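Section 8. Recording demonstrations in the simulator

Covers: Tralura two-arm model, Civia scene library, room scenes only
Revised: 25 July 2018
Section owner: Jenő Dudás, Rikedau

8.1 Before you start

Work through Section 3 first if this workstation has not been used for recording before. The hand controllers must be paired and the operator account must have write access to the session folder.

You will need:
Headset and both hand controllers, fully charged
A task card from the current batch
A clear patch of floor where you can turn with both arms out

CAUTION: The simulated arms cannot hurt you but the desk can. Move chairs and cups out of reach before you put the headset on.

8.2 Loading a scene

1. Open Civia and choose Room Scenes.
2. Type the scene code from the task card. Do not pick a scene by its thumbnail, as several bathrooms share the same tiles.
3. Leave Randomise Layout switched on. The program moves the small objects each time the scene loads.
4. Wait for the status bar to show Ready. Objects may drop slightly as they settle onto the counter or shelf.
5. If an object has fallen through a surface, press Reload. Do not record the scene and fix it later.

Note: Lighting and wall pictures also change between loads. This is normal and needs no entry in the log.

8.3 Taking control of the arms

1. Hold both controllers at chest height with your elbows bent.
2. Press and hold the two grip buttons until the arms move to meet your hands.
3. Open and close each gripper once.
4. Check that left and right are not swapped. If they are, exit, swap the controllers and start again from step 1.
5. Move each wrist slowly through its range. If an arm lags, set the frame buffer to 16 and repeat.

The view is fixed to the robot and takes in part of its own body. You may lose sight of objects close to the torso. Lean the view forward with the left thumbstick before reaching for them.

8.4 Recording an episode

1. Read the task line aloud. The microphone stores it with the episode.
2. Press Record. Hold still until the tone sounds.
3. Carry out the task at an even pace. Pauses are fine, but do not wave the arms about while you think.
4. Use the arm named on the card. Keep the other arm raised and open, clear of the counter and walls.
5. When the task is done, release the object if the card says to, draw the arm back and hold still again.
6. Press Stop and mark the episode Good, Poor or Discard. 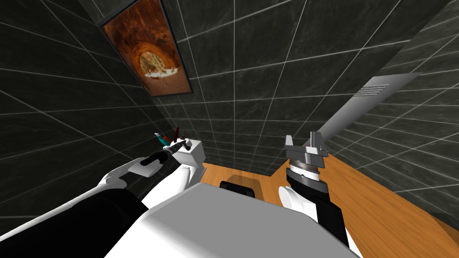 Figure 8-1. Bathroom scene. Left gripper holding a dark-handled tool near the white fixture; right gripper raised and empty.

Keep corner work slow. Where a fixture sits close to two walls, bring the wrist in on a diagonal and watch the forearm as well as the fingers. A forearm that touches tile will be flagged as a collision even if the object is placed correctly.

CAUTION: Do not mark an episode Good if the object was dropped and picked up again. Mark it Poor and add the word "regrasp" to the comment box. These episodes go to the Halász recovery set and are trained separately.

8.5 Batch size and upload

A full batch is 100 episodes marked Good or Poor. Discarded episodes do not count. Take the headset off for a rest at least once in each batch.

1. Open the session folder and press Verify.
2. Replay any episode with a yellow marker. Change its mark if needed.
3. Press Upload and leave the workstation on until the progress bar closes.
4. Write the batch number in the log and return the task card to the tray.

Note: Batches recorded before the May update use the old gripper labels and will fail at Verify. Run the label converter (see 9.2) and verify again.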